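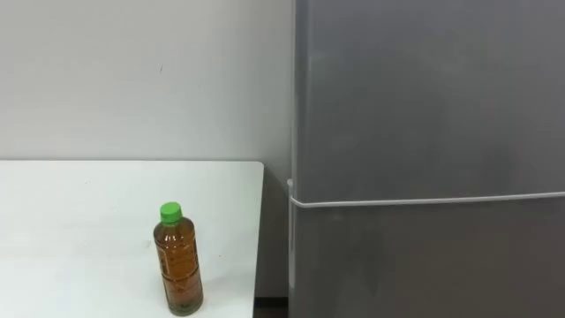
The rule at Stestlow was two hours out of the cold, then tip it away. I logged the tea at 13 minutes and went to check the seal. 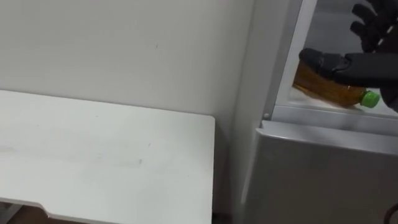 Two hours was for milk, the night shift wrote underneath. Tea could stand till Monday.

I crossed this out and added the shelf setting – 2, as always. The door was stiff on its left side. 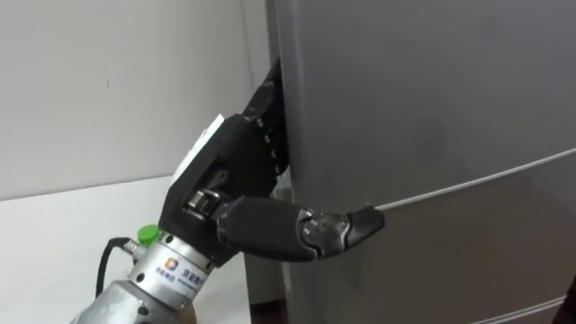 Was the tea mine? It belonged to whoever had signed the log before me, in my handwriting.

Comments

Read it twice. Who signed?

More Stestlow please – the log gave me chills.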